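Parent Education Evenings, Illholm Family Center
Handout 4: Homework and the school-age child

Main points

Children in grades one to three do best with short work periods. Plan on 20 minutes, then a break. A child who is still stuck after the break can stop, and a parent can write a note to the teacher.

Pick one spot and keep to it. Turn off the TV and put phones in another room — parents' phones too.

Sit nearby, but let the child hold the pencil. Check that the work is finished and leave the wrong answers for the teacher to see.

Reading counts as homework even when none is assigned. The Lozano reading log (back table) has room for 20 books.

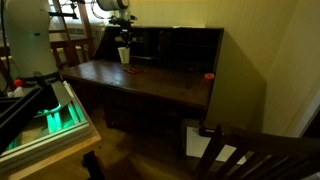
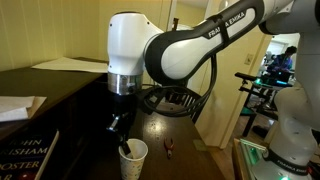

What if my child says there is no homework?
Check the class page or the folder once a week. If nothing is listed, use the time for reading.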